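Drinton hand-held gripper kit: set-up and upkeep

README for the kit and the recordings made with it
Maintained by Chelsea Nuttall and Zdislava Halás
Last full revision: June 2022

What is in this folder

calib/ — camera and cube calibration files, one subfolder per kit
episodes/ — recordings, sorted by room and then by task
logs/ — battery, storage and fault logs
sheets/ — the printed check sheets, scanned
tools/ — scripts for checking, trimming and exporting
CHANGES.txt — read this before you use anything older than version 3

The kit is one head camera, two hand-held grippers with a tracking cube under each, a recording box and its cables. One person wears and carries the lot. The arm cell at Trarnska is trained on what the kit records, so a fault in the kit ends up as a fault in the arm. Most of this file is about keeping the kit in order. The data itself is described near the end.

Numbers for this release

Episodes: 494
Usable after checking: see logs/accepted.txt, which changes as people re-check
Longest episode allowed: 600 seconds
Storage to keep free before starting: 200 GB
Rooms: homes only, no labs or mock-ups

Setting up

1. Put the recording box on the floor near a wall, on its feet, with the vents clear. Do not stand it on carpet or a rug.
2. Run the gripper cables before you plug them in. Left cable to port A, right cable to port B. The ports are labelled on the lid and again inside it.
3. Switch on the box and wait for the steady light. A slow blink means it is still mounting the disk.
4. Plug in both grippers. Open and close each one fully, twice. The width readings should go to zero and back to the same upper figure both times.
5. Put on the head camera and tighten the band until it doesn't shift when you nod. Look down at your hands, then straight ahead, then down again.
6. Run tools/check_start. It looks for both cubes and both width signals, and for a clock difference between the box and the camera.
7. Record a ten-second clip with the grippers held out in front of you and play it back on the box.

If step 6 fails on the clock, restart the box, not the camera. Restarting the camera changes its exposure setting and you will have to go back to step 5.

Cables

Cables are the part that fails most. The right one goes first, at the strain relief under the handle, and we have now replaced it on every kit. Yamila Echeverría worked out the present routing after the second failure: out of the handle, down the outside of the forearm, one loop of slack at the elbow, then to the floor. The loop should be big enough to put a fist through. If it is smaller the cable pulls when you reach low, and low reaching is most of what we do with furniture.

Do not tape the cable to the handle. Tape holds the bend in one place and the wire breaks there. Use the soft ties in the lid pocket.

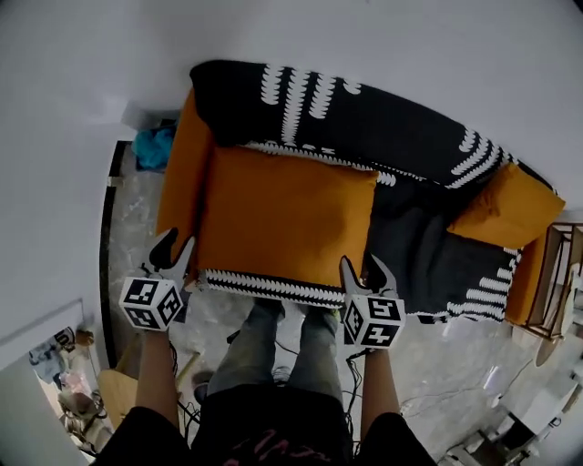

Cube visibility is the thing to plan for when you work at a sofa or a bed. The head camera looks down over the wearer's own arms, and a cube that is turned under the hand or pushed behind a cushion drops out of tracking. With the fingers pointing towards the seat and the white cube behind them, as on the left gripper at the large orange cushion, the markers stay in the camera's view for most of a reach. The fingers of the right gripper are at the front edge of the black throw, and that is a harder position, as fabric lifted from the front can come up over the markers. Lift away from the cube where you can. If the cloth does cover it, carry on with the task and leave the gap in. The export script fills gaps of up to half a second and flags anything longer.

Bold patterns near the cubes have caused a few false detections, mainly on black and white fabric. The current marker settings reject nearly all of them. If you see the cube position jump in playback, note the episode number and the item on the check sheet and send it to Zdislava.

Looking after the cubes

— Wipe the faces with a dry cloth. No alcohol, it lifts the print.
— Look for curled corners. A lifted edge changes the shape the camera sees and the position drifts by several millimetres.
— Do not swap cubes between left and right. The marker numbers are different and the software will not warn you.
— If a cube has been dropped, recalibrate, even if it looks fine.

Recalibration uses the Thongdee board, kept flat in its sleeve in the store cupboard. Hold the gripper still at each of the marked positions until the box beeps. It takes a quarter of an hour if the light is good. Save the result under calib/ with the kit letter and leave the old file where it is.

Looking after the fingers

The fingers are held on by two screws each. Check them at the start of every session with the short key. They should be snug and no more; the thread is in plastic and strips easily. Consolacion Samonte keeps the spare fingers and the insert tool, so ask her before trying to repair a stripped thread yourself.

Fluff collects at the hinge, particularly after work with throws and blankets. Open the gripper fully and pick it out with tweezers. Do not oil the hinge. Someone did in an early kit and the width sensor read short for weeks before it was found. Those episodes have been taken out.

Faults and what to do

Width reading stuck at one value: unplug the gripper, open it fully by hand, plug it back in. If it sticks again, change the cable before you suspect the sensor.

Width reading flickers when the arm moves: cable, nearly always. Try the elbow loop first.

Cube found in playback but not live: the room is too dim for the live settings. Switch on a lamp, or accept it and check the clip afterwards.

Both cubes lost together: the head camera has slipped. Stop, tighten the band, start a new episode.

Box stops with no message: disk full or box too hot. Feel the lid before you pull anything out.

Write every fault on the sheet, including the ones you cured on the spot. Yanti Ismail goes through the sheets and orders parts from them, and a fault that isn't written down doesn't get a spare.

About the recordings

Each episode folder holds the head video, the two width signals, the tracked position of both cubes and a short text label. Labels are written by the wearer straight after recording and corrected later by a second person. They name the task and the main object, for example "straighten throw on sofa". They do not describe every movement.

Tasks cover bed making, tidying seats and cushions, folding, clearing tables and putting things away. Rooms are left as the household has them apart from papers, photographs and screens, which are put out of sight first. Householders sign the Gestonon form before the kit is unpacked. If a person other than the wearer comes into view, the episode is deleted.

Known problems

Left-handed wearers are few and the data leans heavily to the right hand for fine work. Tall wearers see the tops of things more than short ones do, and we have not corrected for height. Episodes from kit B before the hinge was replaced have a slightly short maximum width; the export script scales them if you pass the --kitb option. Outdoor light through large windows still upsets the exposure for a second or two when the wearer turns round.

Next changes

New strain reliefs are due in August and will be fitted to all kits at once. Calibration files made before then will not carry over, so finish any half-done room first. Questions about hardware go to Chelsea, questions about tracking and export to Zdislava.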